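How to try shirt folding at the Gandance open day

Sign in with Jade Melnyk at the door. Groups are limited to 5, and each turn lasts 60 seconds.

1. Take one gripper in each hand.
2. Pinch the two lower corners of the shirt.
3. Lift and fold toward the collar.
4. Let go and smooth the cloth.

Practice with the blue cloth:

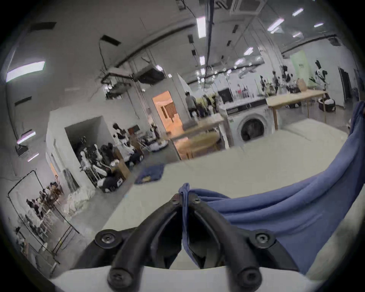
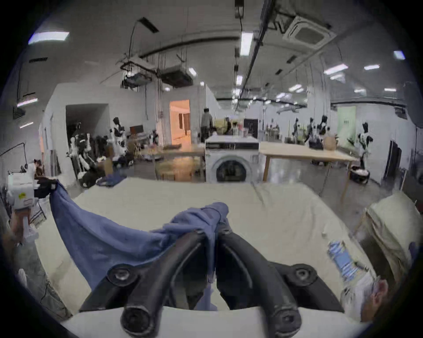
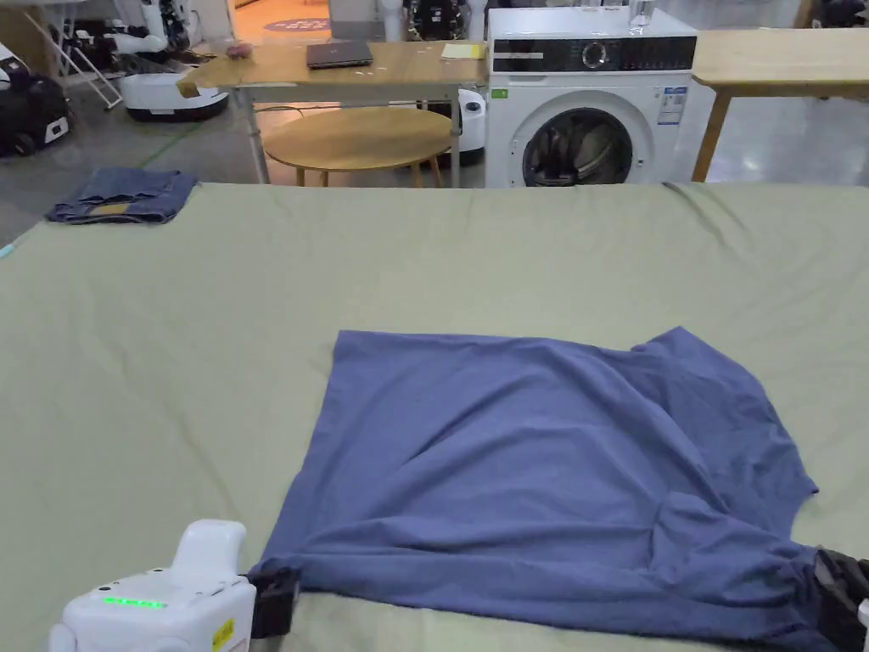

If a corner slips, set the shirt down and start again from step 2. Leave the grippers on the table for the next group.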